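2023-04-06
By Lyle Gallagher

I want to make a case for the town repair shop, and I want to make it loudly, because ours in Brulness is up for review in June and I love the place.

I first walked in with a toaster that had quit on me. A new one would have set me back 29 dollars, which is exactly why most people throw the old one in the trash. The woman at the counter had it open in a minute, showed me the little spring that had slipped off its hook, and let me put it back myself. I can't tell you how pleased I was with that toaster (I still am, it's on my counter right now). I went home and started looking at everything I own in a different way. The lamp with the bad switch! The radio my brother gave me! All of it suddenly seemed worth a try.

The shop costs the town 3485 dollars a year, mostly rent and heat. People at the last meeting said that was a lot for a room where folks fiddle with old junk. I think it's the best money we spend. We paid 900 dollars last year for new banners on Lindgren Street, and I like the banners fine, but a banner never taught my neighbor's kid how to solder.

And that's the part I get most excited about. Kids come in after school and take things apart. They ask wonderful questions. One girl wanted to know why every screw on her grandfather's clock was a different size, and three grown adults spent an hour trying to figure it out with her. When did you last see that happen in a store?
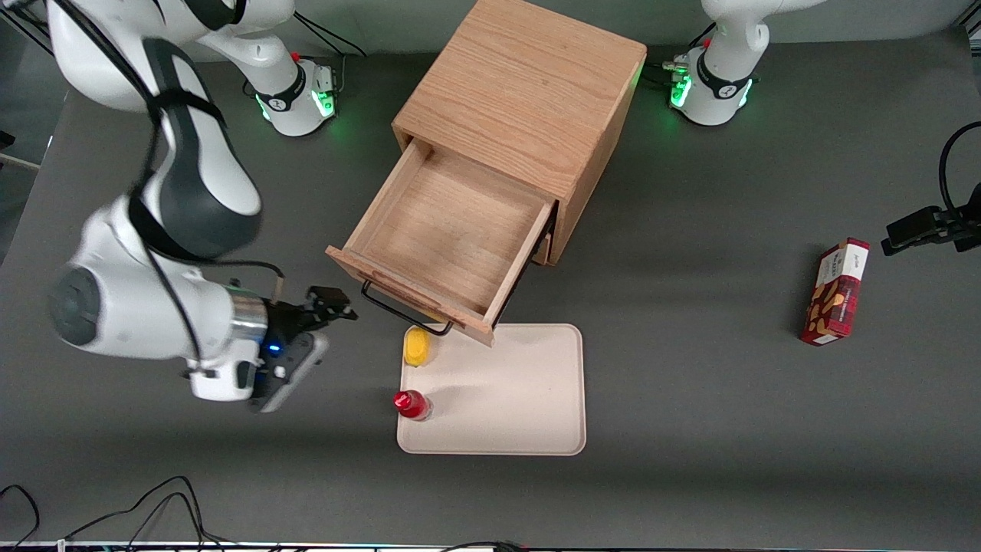 I know the argument on the other side. Stuff is cheap, time is short, and some things are glued shut so tight you'd need a saw to get in. Fair enough. I've lost that fight myself, twice, both times with headphones. But plenty of what we toss out needs ten minutes and somebody who knows where to look, and we have those people right here, glad to share what they know.

So keep it open. Better yet, give it another evening each week, and maybe a second bench, as there's often a line for the one by the window. Bring your broken fan. Bring the mixer you've been hiding in the closet. I'll be the one in the corner with the radio, which still only gets two stations, and I'd be happy to show you how far I've gotten.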